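Metik gripper finger kit, two months in

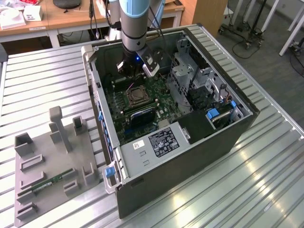
I bought the Metik finger kit because our old pads had gone shiny and the arm kept losing its grip on memory modules halfway to the board. Fitting took me 23 minutes, and most of that was hunting for the right hex key (Metik don't put one in the box, grr). Then you jog down slowly and check your clearances. I do mine over an old tower laid on its side with the panel off, fingers hanging just above the motherboard by the memory slots, and the grey printed fixture plate sits to the left with a green module in its slot ready for picking.

Re-teaching the pick point was the fiddly bit. Jong-dae Kwon talked me through it on the phone – thank you! – and his tip was to redo the zero after the first 5 cycles, once the screws have settled. I've logged 772 picks so far and the pads still look nearly new.

Moans: the instructions are tiny, and the spare screws come loose in the bag. I'd still buy it again. Four stars.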